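Section 6: Desk rules before you power anything up 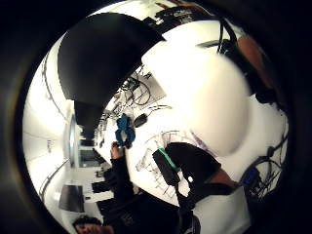
I wrote this part of the Hitdale guide after Henrike Pfeiffer asked me why two of our stations were run two different ways. Fair question! So these are the house rules now, and they go for every Wilturance station, big or small.

1. Clear a strip of desk 40 cm deep in front of you. Papers and sketches can stay out while you plan, but I want them off before the arm gets power.

2. Sort your cables. Follow each one from plug to plug with your finger (slow, I know) and tie up the slack so no loop hangs where a hand or a sleeve can catch it.

3. Put on the wrist strap, if your station uses one. Snug is good, tight is bad. You should be able to slide a finger under it.

4. Check the stop button. Press it, try to start the arm, and make sure nothing moves. Then release it.

5. Set the speed cap to 200 mm per second for the first run. You can go up to 460 once a second person has watched a full cycle with you.

6. Say "live" out loud and wait for an answer. It feels silly for a day or two and then you stop noticing.

Note: The Fendia controller keeps the last speed you typed in, even after a restart. Read the number on the screen every single time.

Caution: Never plug or unplug a connector with the power on. Switch off, count to 40, then touch it.

Caution: Long sleeves get rolled up, lanyards come off, and long hair gets tied back. That goes for visitors too.

If a step doesn't fit your station, write it in the log and tell me before you skip it. The next review is in November, and the Wegener checklist gets updated at the same time.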